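Subject: Re: [laundry-list] Leaving the wrapping on a top loader
From: Runero workshop

On the list earlier, Pakell laundry desk wrote:

> We have a new top loader going into a shared laundry and want to
> leave the bubble wrap on the cabinet until the painters are out in
> November. Can it be run like that? Also, fine knits and hosiery keep
> coming out stretched. The sorting table is 2 metres from the
> machine, if that matters.

Taking the wrapping first. Running a washer with the wrap on the outside of the cabinet is tolerable for a few loads, provided the following are clear: the lid hinge, the control panel, the full underside, and any vents in the back panel. Fold the top edge of the wrap down and tape it to itself, not to the enamel. Packing tape left on a warm cabinet for a month leaves a residue that takes solvent to shift.

Check the transit bolts or foam block separately. Wrap on the outside says nothing about whether the packing inside has been removed, and we have had two machines come back to the Runero bench with worn suspension for that reason.

Loose folds at floor level are the other problem. They hold water after a hose drip and you get rust along the bottom seam. Trim the wrap 50 mm above the floor.
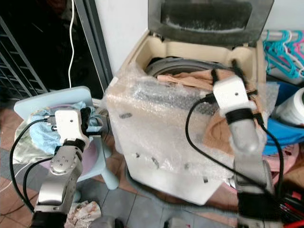

On the hosiery, most of the stretching happens at unloading. Sheer fabric hangs over the rim of the drum, the heavier items are pulled out on top of it, and the leg gets dragged between the two. Lift the light pieces out first, by the waistband, with the drum fully stopped. Keep a stool or low table hard up against the side of the cabinet so that nothing has to be carried wet at arm's length. Two metres is too far – a plastic stool is enough, and it won't mind the drips.

A mesh bag helps as well. We use the Hamdy small size, closed with the zip tucked under its flap. Spin speed should be the lowest the machine offers.

Check the drum lip while you are there. Run an old stocking around the full edge by hand. If it catches, mark the spot and dress it with fine paper before anything good goes in. The Vuvov sheet 309 in the list archive covers this, though it was written for an older drum and the clearances differ.

If the painters run over, replace the wrap with a cotton drop sheet and take it off for each wash.

Runero workshop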